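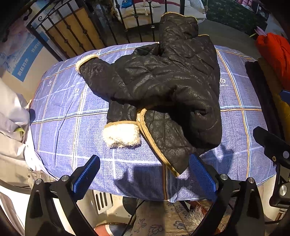

Hand-held gripper at the hem of a quilted jacket, garment handling set.

To: Household Handling list
From: Data Coordination Office, Drornolura
Subject: Re: Garment episodes, what counts as complete

Dear list members,

Thank you to the Durnumville site for the message quoted at the end of this one. Several other sites have raised similar points, so the reply is being sent to the whole list. Please read it alongside the collection guide issued in June, which otherwise remains in force.

1. Where an episode begins and ends

An episode begins when the gripper is in view of the garment and has not yet touched it. It ends when the fingers have let go and moved clear. Operators have been stopping the recording at the moment of release, and the learning system then has no record of how to withdraw from soft material. Please allow 2 seconds after release before stopping.

If the garment slips out of the fingers and the operator picks it up again, the episode is to be kept and marked "regrasp". It should not be trimmed. Episodes in which the operator uses a bare hand to help are to be marked "assisted" and will be set aside for the time being.

2. Heavy and lined garments

The first training run was made almost entirely on T-shirts, tea towels and light trousers. It did poorly on anything with bulk. We are therefore asking for more coats and jackets, and the jacket at the head of this message is the kind of garment we have in mind. It is quilted, with a hood, tan piping along the edges and fluffy cuffs, and one sleeve is stretched out while the other lies folded across the body. Starting positions of this sort are welcome. Operators should not straighten the garment before recording.

The first contact should be made at an edge wherever one can be reached, and a hem or a placket is preferred to the middle of a panel. Where the outer surface is glossy, the operator should close the fingers fully before lifting. Hoods may be left bunched.

3. Beds, sheets and surroundings

Durnumville asks whether patterned sheets should be replaced with plain ones. They should not. A checked or plaid sheet is what many households have on the bed, and the system must learn to tell the garment from the cloth under it. The same applies to blankets, bags and other belongings lying near the work. They may stay where the household keeps them, provided that the operator can move safely and that no letters, bank papers or identity documents can be read.

Each site is asked to record on no fewer than 7 different surfaces over the collection period. A bed with a changed sheet counts as a new surface. The same bed from the other side does not.

4. Numbers

The target for the garment set is 3,000 accepted episodes across all sites. The Bellham site has offered to take on around 200 of the jacket episodes, and we are grateful for the offer. Sites that wish to take a share of the remainder should write to this office before recording, so that we do not receive the same garment type from everyone at once.

5. Labels

The label sheet now has separate columns for the outer material and the lining. If the operator is unsure of a material, the entry should be "unknown". A guess causes more trouble at the checking stage than a gap does. Colour is to be given in ordinary words, with the main colour first and the trim second. The Ntuli labelling tool will accept the new columns once it has been updated to the current version, and sheets in the old layout can still be sent by email until the end of the present round.

Questions about episodes already submitted should include the batch name and the site name in the subject line. Replies may be sent to the list if the answer would be useful to others.

Regards,
Data Coordination Office
Drornolura

Earlier message, from the Durnumville site:

> Dear colleagues,
>
> We would be glad of guidance on three matters before our next
> round of recording. First, operators differ on when an episode is
> finished, and our reviewers have been sending back recordings that
> others would accept. Second, we are working in furnished homes and
> the bed linen is often patterned. Should we bring plain sheets with
> us? Third, is there any interest in winter clothing? We have
> access to a fair number of padded coats, but they take much
> longer per episode and we would not wish to spend the hours
> if the set does not need them.
>
> With thanks,
> Durnumville collection site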